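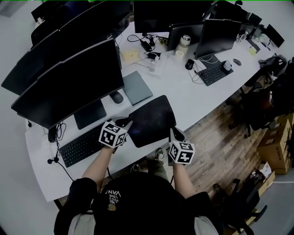

Desk row, pre-purchase check, 7th January

I'm filling this in before we order anything for the Plultstead office. The form is the Tidell one with my own comments under each line, so bear with me.

1. Power at each station: NEEDS WORK
The budget sheet has us adding the second pair of grippers and a charging dock, and I don't want either of them fed from whatever socket happens to be free. I've put in for two new power strips with switches. Cables to be tied up before the dock arrives, please!

2. Desk space per operator: OK, with a comment
Fine for one person with a pair of grippers. For two people side by side I'd want 13 more inches, and that means moving screens (or buying arms for them, see item 5).

3. Grippers, condition and spares: OK
Finger pads all checked by hand. Kamolrat quoted 523 dollars for a spares kit – more than I'd planned, but I'd still rather have it in the drawer than wait 17 days for shipping.

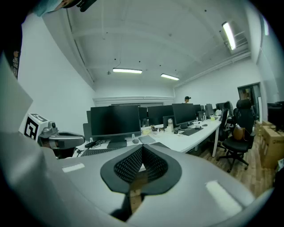

Hendrik Venter wrote back that the spares kit should wait until the new financial year, and that if we buy one anyway it ought to come out of the maintenance line and not out of equipment. Fair point. I've moved it over, but I'm leaving the request in.

4. Walkways and floor: NEEDS WORK
Boxes to be flattened or found a shelf. I asked for shelving back in December and got a nice smile, so it's going on the order this time.

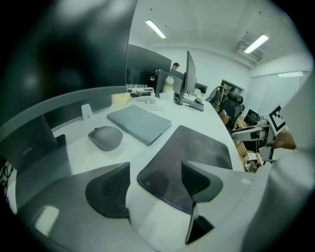
5. Furniture and fittings: OPEN
Hedex will do monitor arms at a decent price if we take the whole row in one go, and I think we should. My one worry is how they clamp on. The desks have a gray partition standing along them, so somebody needs to measure behind it before we pay for clamps that don't fit. I've asked Hedex for the clamp drawing and will add it to this sheet when it comes.

6. Sign-off: waiting on items 1, 4 and 5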